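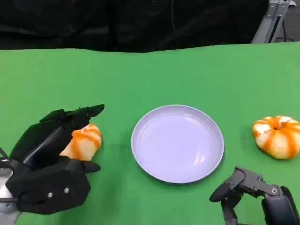 Une assiette ronde à rebord relevé, sur une nappe verte.

Faire lever et cuire un pain de mie à la maison demande surtout de la patience, et un peu de tendresse pour sa pâte ! Je vous livre ma façon de faire, celle que j'ai fini par adopter après bien des briques immangeables (le chien du voisin s'en souvient).

Pesez 273 g de lait tiède, délayez-y la levure, puis versez le tout sur la farine et le sel. Mélangez à la cuillère, couvrez, allez boire un café. La pâte sera collante, c'est normal, résistez à l'envie d'ajouter de la farine. 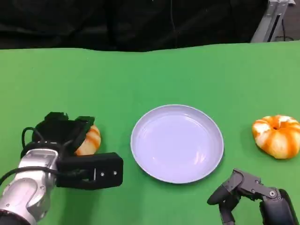

Par Adeleke

Pétrissez ensuite pendant près de 40 minutes si vous travaillez à la main et sans vous presser, avec des pauses bien sûr, en incorporant le beurre mou petit à petit. Avec un robot pétrisseur on va plus vite, mais j'aime tellement sentir la pâte devenir souple sous les doigts que je m'en passe volontiers. Laissez-la doubler de volume, dégazez-la doucement, formez un boudin et déposez-le dans le moule beurré.

Pour la seconde pousse, fiez-vous à vos yeux plus qu'à la pendule : la pâte doit

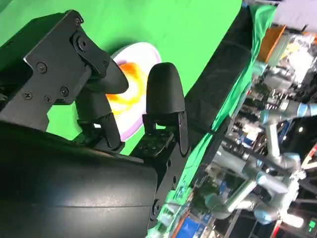 arriver presque au bord du moule et garder la trace du doigt. En septembre, dans ma cuisine de Stavstead, elle traîne un peu, alors je la glisse dans le four éteint, lampe allumée.

Comptez 47 minutes de cuisson à four moyen, démoulez aussitôt et laissez refroidir sur une grille avant de trancher (oui, je sais, c'est cruel). Il se garde quatre jours dans un torchon propre, et les dernières tranches font un pain perdu délicieux !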